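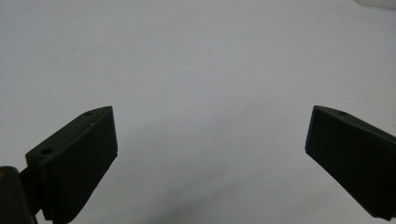 Oana Gavrilă, research engineer, manipulation group

Finger-to-camera drift in hand-held demonstration data

Since the Stallham collection began we have treated the transform between the wrist camera and the fingertips as fixed. It is measured once per gripper, written to the calibration file, and applied to every episode recorded with that unit. Rochelle Prendergast and I spent most of the winter checking whether this assumption holds. For three of the four grippers it does not.

The method is simple. Before each block of episodes the operator opens the fingers fully over a plain, light surface and holds still for two seconds. A short script segments the two fingers by intensity, fits a line to the upper edge of each, and locates the small round holes near the tips. The fitted edges give the rotation of each finger in the image and the holes give a point that can be compared from one block to the next. No fiducial is needed on the fingers themselves. A bright, uniform background matters more than we expected. On bare wood the segmentation failed often enough that we stopped using it.

We ran the check on 874 blocks from the Stallham and Tomoana sites. On unit 1 the tip position stayed within the noise of the detector. On units 2, 3 and 4 it moved gradually in one direction, and then jumped whenever a finger was removed and refitted. The gradual part follows wear in the hinge. The jump is mounting play, and tightening the screws to a fixed torque removes most of it.

Effect on training

Wafula Muriithi trained two policies on the same 200 episodes of the power strip task, one with the original fixed transform and one with the per-block correction. Everything else was left alone, including the seed. Each was then run for 30 trials on the Irkarora arm pair. The corrected policy missed fewer grasps on small parts. On large parts there was no difference we would be willing to report. One seed and one task are not enough to separate the correction from chance, and the runs are being repeated.
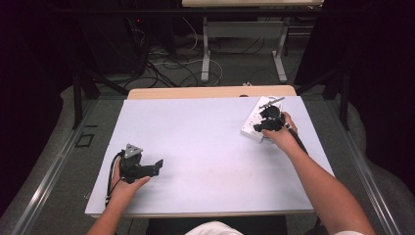

A gripper in each hand, the right one over the power strip.

The bimanual case is harder. Each gripper carries its own calibration, and an error in either one shows up as an error in the distance between the hands. The marker plate tracks the body of the gripper and says nothing about the fingers, so a clean marker track can sit on top of a bad fingertip estimate. Our replay viewer now draws both and flags a block when either unit is more than its tolerance away from the reference.

Changes to the protocol

The two-second hold is required at the start of every block as of March 2022. Blocks without it will still be ingested but go to a separate split. If you refit a finger in the middle of a session, close the block and start a new one. Do not edit the calibration file by hand.

The script is in the Altetti tools repository under calibration/open_hold. Maximiliano Ortuño is reprocessing the older Tomoana blocks. 41 of them have no usable open-finger view and will keep the fixed transform, with a note in the metadata. Questions about the segmentation threshold should go to Rochelle.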